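ok so I finally did something about the sauce situation in my kitchen. small thread, for anyone else whose bottles have taken over the counter

1/ I picked up a black wire rack because I was sick of sticky rings in the cabinet. plan is simple: every sauce and seasoning I cook with lives in ONE spot, on the checked cloth, by the wall

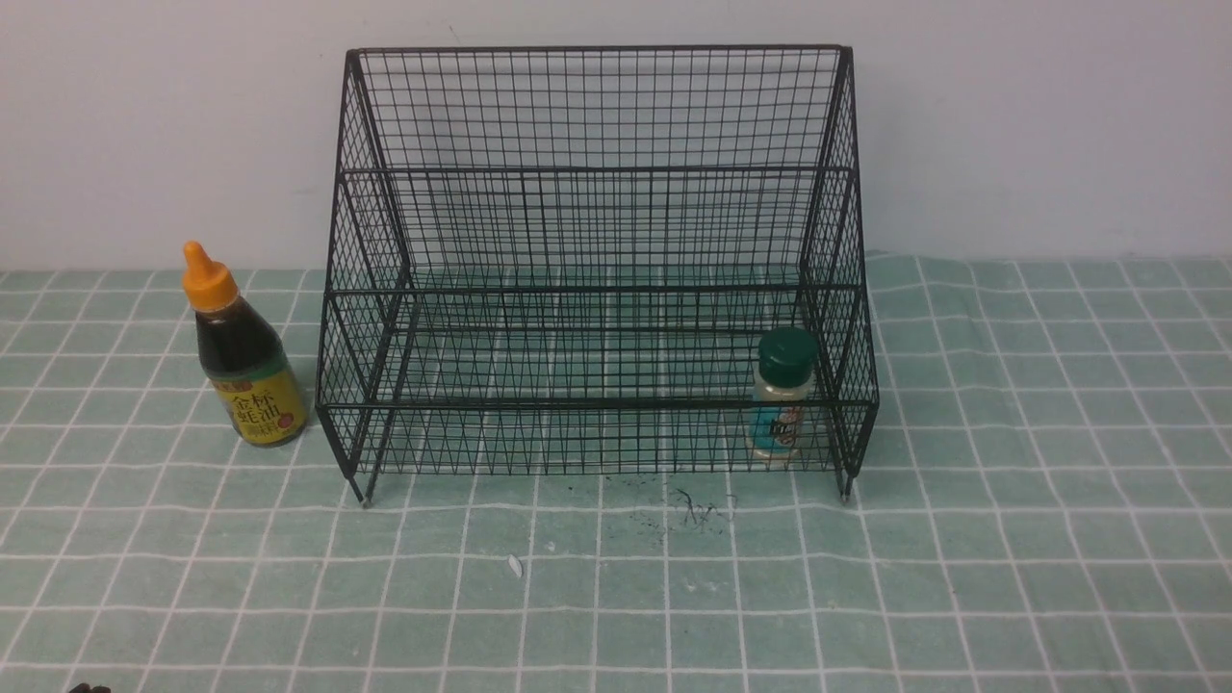
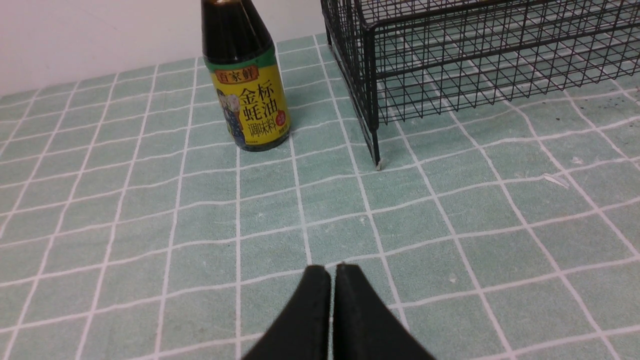

2/ first rule I made for myself: short stuff inside, tall stuff wherever I can grab it fast. I cook with oyster sauce almost every night (greens, noodles, fried rice, one time on eggs and I'd do it again) so it gets the prime real estate

3/ second rule: six bottles max. SIX. I used to own three soy sauces, all open, all half full, and I could not tell you why

4/ please wipe your bottles before they go on the rack!! warm water, a drop of dish soap, dry the bottom too. mesh is a pain to scrub once something sweet has dripped down it, ask me how I know

5/ also check the label for "refrigerate after opening." mine spent years next to the stove and I'm a little embarrassed about it. so now the rack is kind of a cooking-time parking spot, and the oyster sauce goes back in the fridge after dinner

6/ I almost got the two-level Prata one instead. it looked great but it was too tall to fit under my cabinets, and I'd only fill it up with more hot sauce anyway

7/ whoa, 400 likes on a post about condiments, hi everybody. to the people asking, yes you can hang little hooks off the mesh. I tried it with measuring spoons and kept knocking them off with my elbow, so they're back in the drawer

8/ next up is the spice drawer. there's paprika in there from two apartments ago. pray for me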